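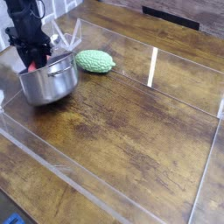 Kesari, May

When I asked Retno Goh how long her students need to teach the arm one new movement, she laughed and asked me which day I mean. "On a good day it is one afternoon," she said. "On a bad day they have not yet agreed where to put the pot."

She leads Futik, the robotics club of the Rao evening school, and has led it for four years. I visited her to talk about the kitchen task, which the club prepares for the Danent student competition. The rules of the competition are short. A team must have one arm with a gripper, it must move toy food into a cooking vessel, and the judges choose the order of the food in the morning. The team may not touch the program after they hear the order.

I had expected that the difficult part is to buy or to build the arm. Retno did not agree with me. The arm was built in the first two months, she said, from a kit and some brackets that the students changed later. The cable had to be given enough length that it does not pull when the arm goes down. After that, the arm was more or less finished, and the club had the rest of the year to find out how little it can do.

"They come to us and they think the robot will understand the kitchen," she told me. "Then they see that it does not know what is a rim. It goes down two centimetres too far to the side and it pushes the whole pot over the table. This is a good lesson and I never stop them from having it."

I asked why they chose a steel pot, because a plastic bowl would be easier. She said that the plastic bowl was the first choice. The students used it all winter, and the results were nice, and this was exactly her worry. A steel pot is shiny. It shows the arm, the table and the lamp in its side, and a program that looks for edges will find many edges which are not there. At the competition the vessel is metal, so she took the bowl home and she keeps spoons in it now.

The toy food has its own history in the club. Some pieces are easy, for example anything round which has a size like a small egg. The bitter melon is the one that the students complain about. It is long, it becomes narrow at the tip, and the skin is full of bumps, so the fingers can hold it in one place and slide in another place. One student wished to leave it out of the practice set. The others voted against him, and then he became the person responsible for it.

"Now he is the best with this vegetable," Retno said. "He turns it a little before he records, he tries the fat end, he tries the middle. He has a notebook only for that. I did not ask him to make a notebook."

The students record their own movements with the arm, and the program learns from these recordings. The club has made 953 of them since the beginning of the school year. This number sounds high to me, but Retno was not so proud of it. Many recordings were thrown away, because a sleeve came in the view, or because somebody moved the lamp and did not write it down. For the final set the club kept 106 recordings of the pot task, and each of these was watched by two students before it was accepted.

I asked if it is not boring for young people to repeat the same thing so many times. She thought about this for some time.

"Yes, it is boring," she said. "I tell them this in the first meeting. If I say it is exciting, they come three times and then they are angry with me. If I say it is boring, they stay, because they want to see if I am right."

We spoke also about money. The club pays a small part itself, and the school gives the room and the electricity. The clear panels on the table were the largest expense after the motors. Before the club had them, pieces rolled from the table to the floor, and one gripper finger was broken when a student jumped to catch a toy and hit the arm with his shoulder. Retno wanted a wall that everyone can see through. She did not want one which makes the students feel that they are behind a window in a bank, so the panels are low, and one can still reach over them.

The cutting was done by the students, and the first two panels were cut wrong. She kept them. They are in the cupboard, with the date on them, and new members are asked to measure them and to say what went wrong.
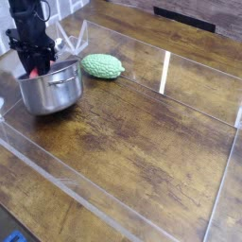
A former member of the club wrote to me, when he heard that I was preparing this interview, that the hardest skill he learned at Futik was to let go. He meant it in the plain sense. Every new member gives all attention to how the gripper closes, he wrote, and then the fingers open too early, or too high, and the toy jumps on the rim and goes out again. He remembered one whole month in which his group improved only the opening of the fingers, and he said that he was quite unhappy in this month.

I read this to Retno and she nodded before I finished. "He was unhappy, I remember it very well," she said. "He asked me if he can go to the group with the wheels. I said, after you open the hand."

The way of working now is that each student must first do the release with the own hand, slowly, and say aloud what the fingers are doing. They put the hand into the pot, they wait, they open, they wait again, and they take the hand out straight. It looks strange, and the other classes in the corridor have made jokes about it. But the recordings became better after this exercise. The pauses were the thing that was missing, in her opinion. People do not notice that they pause, so they do not show it to the machine.

For the competition she has only modest hopes. Last year the club came in the middle of the list. The arm did well in the first round, and in the second round the sun came through a side window of the hall and the camera program lost the vessel. This year they practise with the curtain open and with the curtain closed, and with the lamp in different places, which they now always write down.

My last question was what she would buy if a company gave the club a large amount. I thought she would say a second arm. She said a second table, because there are always students who wait with nothing to do, and a student who waits starts to repair things which are not broken. After that she would like a better chair for the person at the computer.

"And more toys," she added, already at the door, since her group was coming up the stairs. "Ugly ones, please. If your readers have some at home, we are in room 2, in the evening."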